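Robotics > Research > Questions and answers

Plirker: frequently asked questions

Plirker is a method for deciding which object a two-armed robot should move first when the thing it wants is behind or between other things. It was developed by Zoia Kovalchuk, Dimas Raju and Stefaniia Tymoshchuk. This page collects the questions we get most often by email and after talks. It was last revised in December.

What problem does it address?

Most grasp planners do well when an object stands alone. On a crowded surface they tend to pick the grasp with the best score for the target and then fail on the way in, usually by clipping a neighbor with the outside of a finger. The usual fix is to clear everything in front of the target first. That works, but it wastes moves and puts fragile objects at risk for no gain. Plirker tries to move as little as possible, and it is allowed to decide that nothing needs to move at all.

How does it work, in short?

For each object near the target, the method estimates how much of the approach path would open up if that object were gone. It weighs that against the cost of moving it, and the cost depends on height, footprint and how likely the object is to tip. If the best clearing move does not pay for itself, the robot goes straight for the target. After every move the whole estimate is made again from scratch.

Why two arms?

One arm can hold or steady something while the other reaches past it. It also gives the planner two approach directions to compare. A lot of the benefit comes from the second point. In our tests the arms rarely worked at the same instant, but being able to choose the side mattered in nearly every layout with a tall object near the target.

Where was it tested?

All of the reported results are from simulation. We used Panicker, our own layout generator, which places household and lab items on a table and rejects any layout where objects overlap or fall when the physics starts. The room is kept plain on purpose, with bare walls and one table, so that what changes from layout to layout is the clutter. The mix of items is wide. A glass beaker, a purple bottle and a small round orange object can all end up on the same stone-topped table, with a tall narrow-necked glass bottle toward the back.

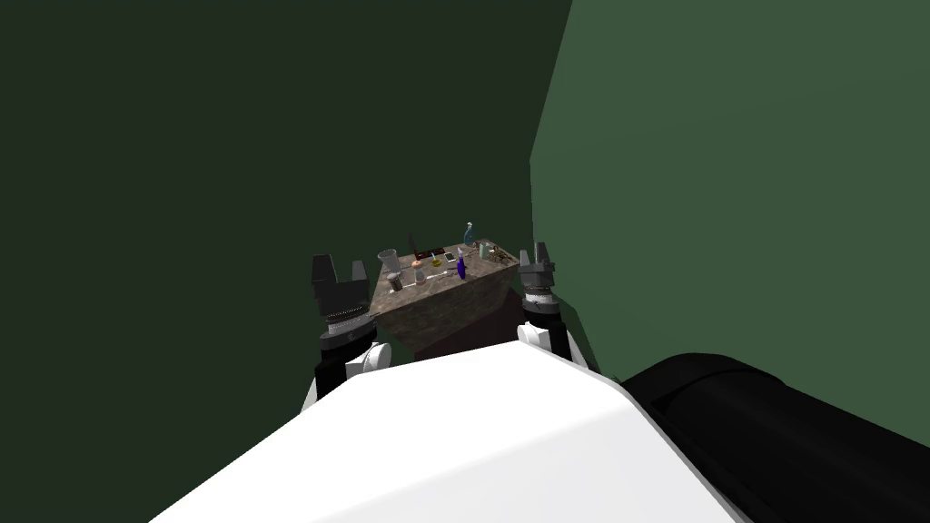

Each layout is run until the target is lifted, an object leaves the table, or the planner reaches its limit of 40 moves. A run that hits the limit counts as a failure. We do not restart a run or throw one out after the fact, except when the simulator itself crashes, and those layouts are listed by seed in the release notes.

How many layouts did you use?

The test set has 452 layouts. None of them were used for tuning. Every layout was run with 5 random seeds for sensor noise, and the tables in the report give the mean across seeds. The tuning set was made separately with different object meshes, so a bottle in the test set is never the same bottle the method was tuned on.

What was the main result?

Plirker lifted the target more often than the clear-everything baseline and used fewer moves to do it. The gap was widest in layouts where tall objects stood near the back of the table and short ones near the front. In those, the baseline spent its moves on the short objects, most of which the arm could have passed over.

In sparse layouts there was no real difference between the two. If you only ever have a few well-spaced objects, you do not need this.

Where does it fail?

Three cases account for most of the failures.

Clear glass. The depth estimate on transparent objects is poor, and the method inherits that. It often treats a clear drinking glass as shorter than it is. We modeled the depth errors in the simulated sensor on purpose, and turning them off makes the numbers look better than they should.

Containers with things in them. A tray or a box is treated as one solid object. The planner has no idea that tilting it might spill what is inside.

Thin items lying flat. They cost almost nothing in the path estimate, so the planner ignores them, and then a finger lands on one. Oksana Ivanyshyn is working on a contact term that should help, but it is not in the current release.

Does it work on a real robot?

We don't know yet. We have not published any hardware results, and we ask people not to cite the simulation numbers as if they were. The grippers in the simulator are plain parallel-jaw models with two fingers. Finger friction is fixed, which is a generous assumption for smooth glass.

Can I use it with a different gripper?

Yes, if it is also a parallel-jaw gripper. You need to supply the finger width, the maximum opening and a collision mesh. Suction cups are not supported - the cost model assumes fingers have to fit on both sides of an object.

How does it compare with Cesetti?

Cesetti is our group's earlier method. It learned a clearing order directly from demonstrations and did not reason about the path. It is faster per decision and still a fair choice if your layouts look like its training data. On the Panicker test set it did worse than Plirker, mainly because it kept moving objects that were not in the way. Both are in the report, along with the settings we used for each.

How long does one decision take?

It depends on how many objects are near the target. The time is dominated by collision checks, which can be run in parallel. If you are short on compute, lower the number of sampled approach directions before you touch anything else. The success rate drops slowly at first.

Can I get the layouts?

Yes. The release includes the seeds, the object list and the scripts that rebuild each layout. Some meshes were licensed from Markance and can't be redistributed, so those are replaced with stand-ins of the same size. Expect small differences from the reported numbers if you run with the stand-ins.

Who do I contact?

Questions about the method go to Zoia Kovalchuk. For the layout generator and anything to do with the files, write to Zlata Chornovol. Please include the layout seed and the version number if you are reporting a bug.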